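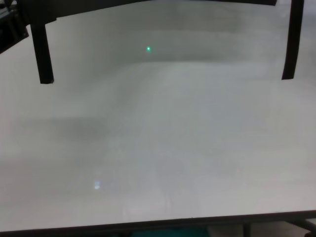
White tabletop with a black frame over it.

Participants wanted: handwriting and note-taking study

Hetbridge is looking for adults who write by hand at least a few times a week. We are studying how people take notes during short talks, and how well they can use those notes later. The study is run by Irena Jasińska and Damir Delić.

Who can take part

You must be 18 or older and comfortable reading and writing in English. Left-handed writers are very welcome – we have too few so far. Neat handwriting is not required. Please do not sign up if you took part in our August pilot, as the talks are the same.

What you will do

You will come in for 2 visits, one week apart. At the first visit you listen to 11 short recorded talks on everyday subjects such as bread baking, bus routes and garden soil, and take notes in whatever way you like. Paper and pens are provided, but you may bring your own pen. At the second visit you get your notes back and answer written questions about the talks. Each visit lasts up to two hours, with a break in the middle.

Payment

You will receive $200 after the second visit. People who come only to the first visit are paid half. We cannot cover travel or parking.

Your notes

We scan your pages and store them under a number. Your name is kept in a separate file. You can ask us to delete your pages at any time before the results are published.

How to sign up

Fill in the form at the Hetbridge front desk or on our participant page by September 15, 2025. Tell us which hand you write with and whether mornings or evenings suit you better. Eckhard Hinrichs handles scheduling and will reply to everyone, including those we cannot place.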